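Tisetti 600 环氧彩砂美缝剂(双组分)

产品编号 TS-600
适用范围:瓷砖、马赛克、石材接缝
状态:现货

产品概述
规格参数
颜色
施工说明
维护
常见问题
下载

产品概述

Tisetti 600 是双组分反应型环氧填缝材料,由环氧树脂基料(A 组分)、胺类固化剂(B 组分)和烧结彩砂组成。适用于室内墙地面瓷砖、玻璃马赛克及低吸水率石材的接缝填充,也可用于厨房台面、淋浴区和泳池周边。固化后表面为细哑光,不泛碱,吸水率低于水泥基填缝剂。

本产品不含溶剂,固化过程体积收缩小,一次填缝即可与砖面平齐,不需要二次补缝。缝宽小于 1.5 毫米时彩砂粒径偏大,填充不易密实,建议改用 Tisetti 细缝型。

规格参数

包装:A 组分与 B 组分配套,桶装,每套 3 公斤(3000 克)
混合比例:按包装整套混合,不得拆分估量
混合后外观:膏状,含细砂
适用缝宽:1.5 至 15 毫米
可操作时间:45 分钟(23℃)
表面可轻踏:24 小时(23℃)
完全固化:7 天(23℃)
施工温度:10℃ 至 30℃
长期使用温度:-20℃ 至 80℃
保质期:未开封、干燥避光条件下 18 个月

温度每降低 10℃,可操作时间和固化时间约延长一倍。10℃ 以下固化反应明显减慢,不建议施工。地暖房间须在施工前关闭地暖,完全固化后逐级升温。

颜色

标准色:瓷白、象牙白、浅灰、水泥灰、炭灰、沙色、咖啡、黑。
定制色:起订量 600 套,交货期另议。

屏幕显示与实物存在色差。建议索取实物色条,放在待施工砖面上,分别在自然光和室内灯光下比对。同一区域应使用同一批号,批号印在桶盖侧面。浅色砖配深色填缝,接缝宽窄不匀会更明显;配同色系填缝,砖面整体性较强,但对日常清洁的要求更高。

用量估算

每平方米用量(公斤)=(砖长+砖宽)÷(砖长×砖宽)× 砖厚 × 缝宽 × 1.6

砖长、砖宽、砖厚、缝宽均以毫米计。以 600×600×10 毫米地砖、2 毫米缝宽为例,每平方米用量为 0.11 公斤。备料时另加一成损耗,仿古砖和边缘不规则的砖另加两成。

施工说明

基层准备

1. 瓷砖粘结层应完全固化。水泥基胶粘剂一般养护 7 天以上,普通砂浆铺贴的养护期应更长。
2. 清缝深度不小于砖厚的三分之二。残留砂浆用清缝锥剔除,浮灰用吸尘器吸净。
3. 接缝内不得有明水。吸水砖和抛光砖先在隐蔽处试做,确认颜料不会渗入砖面。

混合

将 B 组分全部倒入 A 组分桶内,用低速搅拌器(不超过 300 转/分)搅拌至颜色一致,桶壁和桶底须刮到。高速搅拌会带入气泡,并使料温升高、可操作时间缩短。混合后的材料应尽快取出摊开。

填缝与清洁

用硬质橡胶刮板沿砖缝对角方向压入,再以刮板侧边刮去余料。填缝后 10 至 20 分钟内,用少量温水和白色百洁布打圈乳化表面残留,随后用纤维素海绵收净。海绵水应勤换。水量过多会冲淡缝内颜色,并造成接缝表面凹陷。砖面残留的薄膜在次日用 Jitell 环氧残胶清洗剂处理,清洗前在隐蔽处试用。

阴角、管根和伸缩缝不得使用本产品填充,应使用 Ruggiero 中性硅酮密封胶,颜色可按本产品色号对应选配。
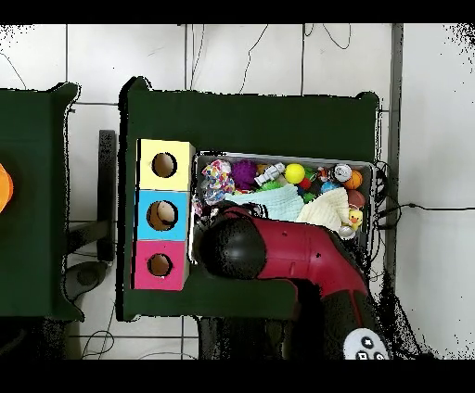
浅色地砖的维护重点在接缝。浅色环氧填缝本身不易渗色,但表面的细砂纹理会留住油膜和灰尘,时间长了颜色发暗,常被误认为材料变黄。放置桌子等家具的区域,桌脚周围的灰尘不易拖净,应定期移开家具清洁。像图中这样的白色砖地面,上面放了一张深绿色的桌子,家具与地面色差较大,桌脚宜加装不掉色的毛毡垫或硅胶垫,深色橡胶垫可能在浅色砖和填缝上留下迁移性污渍。该类污渍无法用清洁剂完全去除。

日常维护

日常清洁使用中性清洁剂和软毛刷。油污可用弱碱性清洁剂,停留 5 分钟后以清水冲净。不得使用含氢氟酸的清洁剂,不得用钢丝球。高浓度含氯漂白剂长期接触会使深色填缝褪色。咖啡、红酒、酱油等有色液体应及时擦除。

蒸汽拖把可在完全固化后使用,喷口不宜在同一位置停留。

常见问题

旧缝能否直接覆盖?
不能。旧填缝材料须清至规定深度,表层覆盖会在数月内剥落。

能否用于室外?
可用于有遮挡的阳台。阳光直射处浅色品种会逐渐发黄,不影响强度。

固化后表面发黏是什么原因?
多为混合不匀或未整套混合。发黏部位不会自行硬化,应剔除后重做。

剩余材料能否保存?
已混合的材料不能保存。未混合的组分密封后可存放至保质期末,但只能整套使用。

安全信息

A 组分可引起皮肤刺激和过敏,B 组分具有腐蚀性。施工时佩戴丁腈手套和护目镜,保持通风。接触皮肤后用肥皂和清水清洗,不得用溶剂擦洗。入眼立即用大量清水冲洗并就医。未固化的材料不得倒入下水道。

订购与供货

Flindesbridge 仓库现有各标准色库存,当前库存总量 3000 套。整托发货,不足一托按件计运费。低于 5℃ 运输时 A 组分可能结晶,置于 40℃ 温水中缓慢加热至恢复流动即可,不影响性能。沙色与咖啡两色下一批次 9 月到货。

下载

产品技术数据表(PDF)
安全数据表 A 组分(PDF)
安全数据表 B 组分(PDF)
标准色卡(PDF)

页面更新:2024-04-02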